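Moot Court and Brief-Writing Competition: Frequently Asked Questions
Last updated December 28, 2021

Who can enter?

Any student in the second or third year of a law degree at a participating school. Students on the one-year conversion course may enter with written permission from their course tutor. You may not enter if you have already qualified to practise in any country.

How many people are in a team?

Each team has 2 members. Both must write part of the brief and both must speak in the oral rounds. We don't accept reserves. If one member drops out before the briefs are due, the other may find a new partner and should email Morena Cocco with the new name. After the briefs are in, the team has to withdraw.

What is this year's problem about?

The problem is an appeal in a contract dispute, Kenine v Wellitz. It turns on whether an exchange of emails changed the delivery terms of a written agreement. There are two grounds of appeal. The full record is in the competition pack, and you should treat it as the only source of facts.

Can we ask for the facts to be clarified?

Yes, in writing, up to the date given in the pack. Debora Marras collects the questions and one set of answers goes to every team. We won't reply to questions about the law, or about which arguments are likely to do well.

Which side will we argue?

You write for one side only, and it is drawn by lot. In the oral rounds you will argue both sides at least once, so read the other side's authorities early.

How long can the brief be?

The argument section may not go over 100 numbered paragraphs. Footnotes should be used for citations only. Judges have been told to ignore any argument placed in a footnote, and a brief that does this regularly will lose marks for presentation as well.

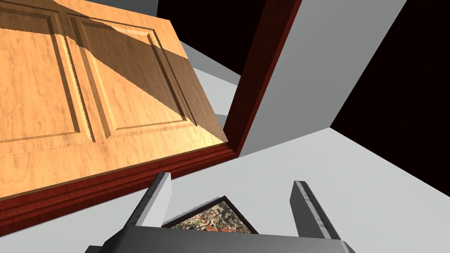 The cover sheet, table of contents and list of authorities don't count towards the limit. Headings within the argument do – please number them in the same run as the paragraphs.

Which citation style should we use?

Use the one taught at your school, and use it the same way all the way through. Give pinpoint references wherever you rely on a particular passage. A bare case name with no page or paragraph is treated as a missing citation.

May our tutor read a draft?

Your tutor may talk through the problem with you and listen to practice rounds. Tutors may not edit the brief or mark up a draft. Each team signs a statement to this effect when it submits.

How are the briefs marked?

Two markers read each brief without knowing the school. They look at structure, use of authority, clarity and accuracy. If their marks are far apart, Debora Carbone reads the brief as a third marker and the final mark is the average of all three. The brief counts for half of the team's total in the preliminary rounds and is not carried forward to the final.

How many briefs do you receive?

Last time we had 261. Since the competition began we have marked 1,615.

Do we get feedback?

Every team gets a one-page comment sheet from the markers. It goes out after the final. We can't enter into correspondence about marks.

Where can we see a good brief?

The winning briefs from the last Benedetti problem are in the members' area. They were written under the old rules, so don't copy their length or layout.

What if we submit late?

Five marks come off for each day or part of a day, up to three days. After that the brief is not read. Extensions for illness are decided by Loredana Bellini, and you should write to her before the deadline if you can.

Is there a fee?

Schools pay for their teams. The Zarnis fund can help with travel to the oral rounds – forms are available from Debora Farina, and receipts must be attached.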